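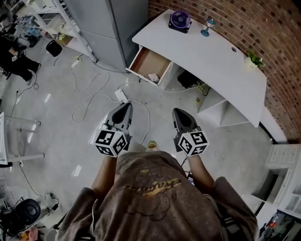
Do the cables have to be off the floor before a recording starts?
Anything that crosses where you walk does. The rest can stay down if it's flat and close to the wall.

Notebook > Stirkora > House rules

29 Nov 2025

Right, so Comfort asked me to write up the rules we keep telling each other across the room, and I've got a cup of tea and no excuse, so off we go. Bits of this are my opinion (Bent, argue in the margin please!).

Markers first. If a cube has been knocked, twisted or so much as sworn at, stop and check it before the next take. I threw away 21 takes at Skurkberg over one cube that had turned a tiny bit on its mount, and I am still cross. Faces clean, no fingerprints, no tape over the pattern.

Hands next: open and close both grippers fully at the start of every take, slowly, so there's something clear to line the two sides up on. Julián does it twice and I've started copying him.
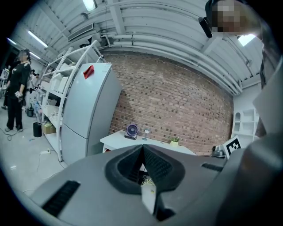
Same goes for the finish. Hold still for 2 seconds, then stop the recording, and only then start chatting. I'm the worst for this, I know, I can hear myself on half of the Arroyo set.

Faces get blurred before anything leaves our own drive. All of them, passers-by included, even if it's just the top of somebody's head. Purificación found one we'd missed in take 54 and she was quite right to make a fuss.

Still not settled: who calls stop when two people are working close together? I say whoever sees the problem, loudly. Florencio wants one named person per session. I can live with either, but it needs picking before December and writing on the sheet.

Oh, and drawers. Shut them before you walk about looking at the floor. My hip says so.

Print this entry | E-mail this entry

Recent entries
Vasari: gripper pads, second go
Naming takes so we can find them again
Arroyo: what we kept and what we binned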